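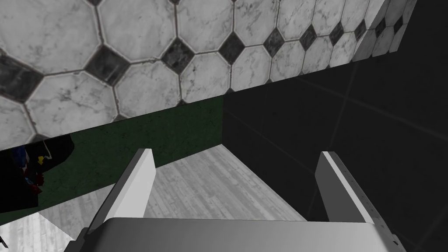 How long should a person stay at a job before leaving it?
Long enough to learn what the job wanted to teach you, my aunt used to say, and then one more paycheck so you can afford to have learned it.

I had been at Gerkel for two years when I finally took her advice, and by then I was a good many paychecks past it. Gerkel sold replacement parts for awnings, out of a low brick building on the far side of Zillwood, and my desk was number 34, between the supply closet and a window that had been painted shut. I answered letters. You would be surprised how many people still wrote letters about awnings, and how kindly most of them put it when the crank had come off in their hand.

Then one Tuesday a woman called from Climia, over by the river, and asked if I might like to come in and talk. They made thermostats. I knew nothing at all about thermostats, and I told her so, and she laughed and said that could be fixed in an afternoon.

I took the 89 bus so I wouldn't have to worry about parking. I wore my brown jacket, the one with the good pockets, and I had my references folded in one of them and a peppermint in the other. The whole ride I practiced explaining why I wanted to leave, and every version sounded either ungrateful or like a lie. By the time we reached Chiang Street I had decided to say that I wanted to grow, and I was so embarrassed by it that I ate the peppermint early. 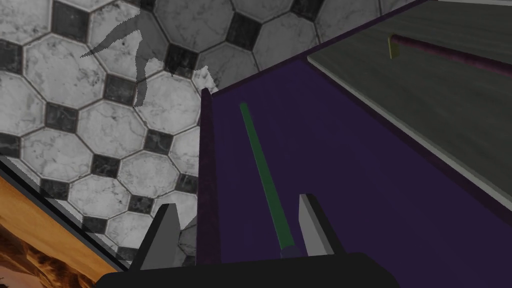 She never asked me why. She asked what I did when a customer was angry and also right, and I told her about a man who had written to us all through January, a letter a week, each one a little shorter than the last, until the final one said only "Still waiting." I had driven the part out to him myself on a Saturday. He gave me soup. I hadn't meant to bring up the soup, but there it was, and she wrote something down.

They offered me $2629 a month, which was more than I'd expected and less than I would need if the car went on the way it had been going. I said yes before she had quite finished the sentence.

Giving notice was harder. I had typed it out the night before, and I carried it around all morning under a stack of crank orders, hoping for a bad moment that would make it easier. Everybody was as nice as could be. Somebody had brought in a coffee cake. At four o'clock I put the envelope on my boss's desk, and he looked at it a good while without opening it, and then he asked if I'd mind answering the last of the letters before I went.

So I stayed late and answered them, every one, and I put a little extra in each.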